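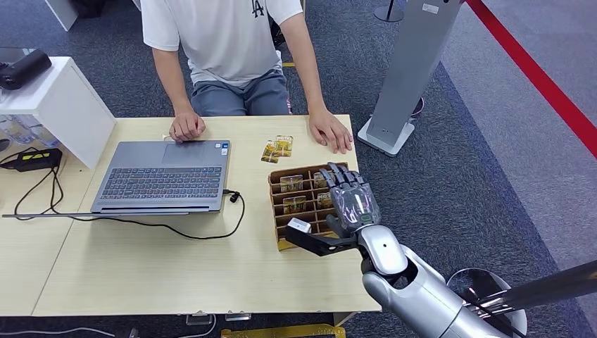 The Lesevell Travel Journal, by Benarside

We have been making notebooks at Benarside for a good while now, and the Lesevell is the one we take with us when we go anywhere ourselves, even if it's only two nights at a cousin's place with a bad sofa bed. It's meant for people who like to write on the road, or who keep promising themselves they will, and who come home with a head full of stories and a pocket full of receipts (we are mostly the second kind, we admit).

The cover is soft enough to bend into a jacket pocket and sturdy enough to write on when your knee is the only desk available. Inside you'll find 100 pages of cream paper, lightly ruled, with a wider margin on the left for the things you remember later — the name of the soup, what the bus driver shouted, why you were so cross at the ferry dock. At the back there are 38 short prompts for slow evenings. Some are silly. Our favorite asks you to describe the worst meal of the trip as if you were trying to sell it to a friend.

Paper and ink

The paper comes from Nørgaard, and we tried a great many pens on it before we settled. Ballpoint and pencil are lovely, gel pens need a second or two before you close the book, and fountain pens are fine with a fine nib. A very wet broad nib will show on the other side, so please try it on the last page first.

What's in the box

One Lesevell journal
One elastic pen loop, which sticks inside the back cover
One paper pocket for tickets and postcards
A sheet of blank labels for the spine

Typing it up afterward

Plenty of our customers turn their notes into something longer once they're home, a letter to the family or a chapter or two. The pages are numbered and the book lies flat when it's open, so you can leave it beside your keyboard and copy from it without hunting for a coffee mug to hold it down.

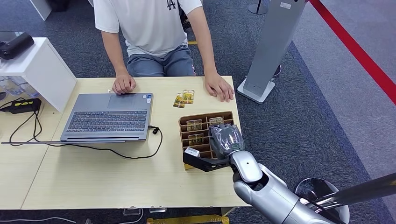
One customer wrote to tell us that she had filled hers before the second week was out, that the margin was where all the good jokes ended up, and that she'd like a thicker version for train trips, please. We're thinking about it!

Ordering and returns

Orders placed by noon on Monday go out the same day with Broltell. If the journal isn't right for you, send it back unused within 30 days and we'll refund the full price. The next batch, in dark green, arrives in August.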